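News > Local > Science & Tech

Home News Sport What's On Letters Contact

Corncombe lab cuts failed gear pickups with a "feel first" method

By Keegan Bergeron
1st July

I went over to the Plerkia lab in Corncombe expecting to be bored by gears, and I came home and talked about gears all through dinner. So, fair warning.

The job the group has picked sounds like something out of a toddler's toy box. You have a round metal plate with three pins standing up from it, and you have some small steel gears. Put the gears on the pins. That's it! People do it without looking. Robots are pretty bad at it, and the reason (so I learned) is that a gear has to come down almost perfectly straight or it jams on the top of the pin and stays there.

Chaimae Slaoui leads the work, and she let me stand close enough to get in everybody's way.
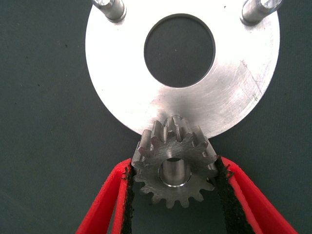
A gear held between the gripper's padded red fingers, right at the rim of the plate.

Her team's method has the arm do something I do with my house key in the dark. It brings the gear over to about the right spot, lowers it very gently, and if it meets resistance it starts making tiny circles until the gear finds its way down. They call the routine Magesa. Older versions trusted the cameras for the whole trip and pushed harder when things got stuck - "which is how you bend a pin," Slaoui told me, and I got the feeling she was speaking from experience.

Now for the result, which is what the lab wanted me to write about in the first place. Over 200 tries, the new routine got the gear seated 82 percent of the time. Back in April, with the same plate and the same gears, the camera-only version had managed it on 112 tries out of 200. I did the math in the parking lot and that's 56 percent, so it's a pretty big jump for a few weeks of work.

I asked what goes wrong in the rest. Mostly it's the grip, according to Hülya Yalçınkaya, who wrote a good chunk of the software. If the gear is picked up a little crooked, no amount of circling will save it, and the arm has to put it down and start over. She'd like the second arm to help straighten it, and that's the next piece they're working on. 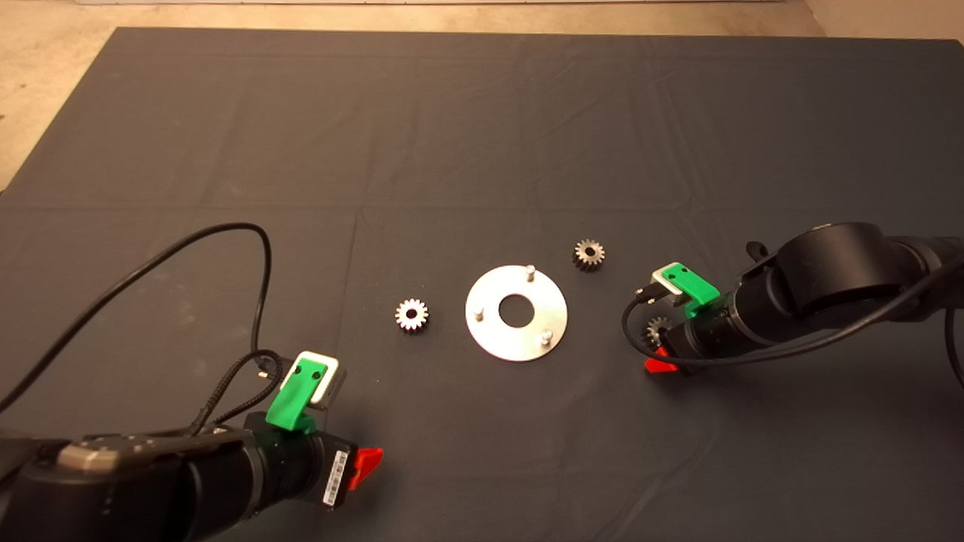 Both arms at the mat, with the three-pin plate in the middle and gears set out near it.

I got to try it myself, too, driving one of the arms by hand with a set of controls. I dropped the gear twice and then wedged it so badly that Yalçınkaya had to come rescue it. It gave me a whole new respect for that 82 percent.

As for what it's good for, Slaoui was careful. She talked about small repair shops and short runs of parts, places where it doesn't pay to build a special machine for one job. She wouldn't give me a date for any of that, and I did ask more than once - she just laughed and went back to her screen.

The write-up should be out later this summer. The team says it will include the runs that failed as well, and I'm looking forward to reading those the most.

Related stories
Plutard bus depot to test new wash line
Kirsty Kereama on teaching shop class after 7 years away
Corncombe library adds evening coding club
Letters: Ilídio Carvalho on the noise from the mill road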